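Utolari publishes results of gripper finger comparison for small gear assembly

GRANNESS – Wednesday, April 22, 2020 – Utolari, which builds and tests tooling for light assembly work, today released the results of a comparison of gripper fingers and wrist cameras on a two-arm bench cell. The work was carried out at the company's Granness shop and covers 3,000 logged pick attempts on small metal parts.

The test started in January after several customers asked the same question: whether a low-cost printed finger can handle gears and pinned plates well enough to replace a machined one. Utolari had partial answers from earlier jobs, but the parts, arms and lighting were different each time, and the numbers could not be put side by side.

For this comparison everything except the finger and the camera mount was held fixed. The task was a short one. One arm presents a round metal plate with two pins, and the other picks up a spur gear from the cloth and brings it to a pin. A run counts as good only if the gear seats on the pin without a second try.
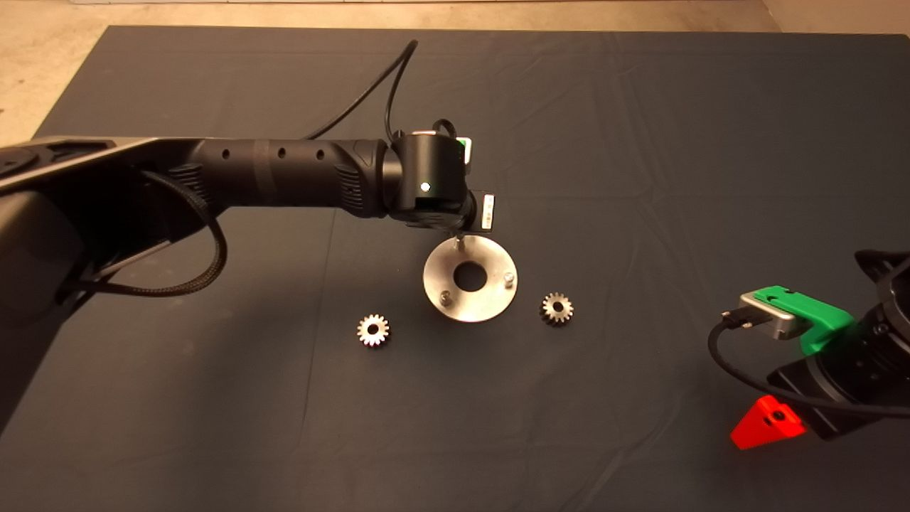
A cloth-covered table was used for all runs. Gears lying flat on a bare hard surface leave very little room for a fingertip to get under the teeth, and operators at customer sites often put down a mat or cloth for the same reason. The cloth also shifts and wrinkles, so the gears do not always sit level. Utolari kept this in the test on purpose.

Two finger types were compared. The first, called Calton, has a rigid shell and a coarse pad on the inner face. The second, Mahasneh, uses the same shell with a smooth molded pad. Both mount on the same gripper body and can be changed in 2 minutes with a hex key.

Calton did better on pickup. The coarse pad held gears that had been wiped with light oil, and drops between pickup and the plate were rare. Mahasneh did better at the pin, where the smooth pad let the gear slide a little and find its own center. With Calton, a gear gripped slightly off square tended to stay off square, and the run was lost at the last step. Over the full set, Mahasneh finished 15 more good runs than Calton, a gap the company considers too small to recommend one over the other for general use.

Camera placement made a larger difference than finger type. A camera mounted close to the wrist gave a good view of both fingertips but lost sight of the gear during the last part of the approach. Moving the bracket farther out fixed this and brought a new problem – the camera cable caught on the arm during wide turns of the wrist. A longer cable loop solved it in most poses. The controller settings were left alone throughout, including the grip force limit.

"We went in expecting the pads to decide it, and most of our lost runs came down to what the camera could see," said Ewan Carnegie of Utolari. "Anyone setting up a similar cell should sort out the bracket and the cable before spending money on fingers."

Pad wear was checked at the end of each day. The coarse pads shed some grit over the first few hundred picks and then settled. The smooth pads picked up a film from the oiled gears and had to be cleaned with alcohol, or grip dropped off by the afternoon.

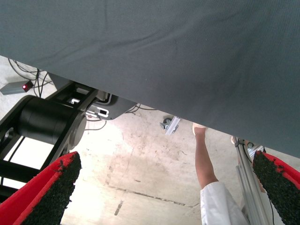 Carnegie added that the coarse pads would stay on the shop's own grippers for now, as most of the daily work there is pickup and sorting and very little of it involves pins. He said a pad with a coarse tip and a smooth heel had been drawn up but not yet molded.

The run logs, bracket drawings and pad hardness figures are available on request. Utolari plans a second round with smaller gears and a plate held at a steeper angle, and will accept sample parts from customers who would like them included. Parts should be sent to the Granness shop, marked for the gripper test, with a note of the material and any coating.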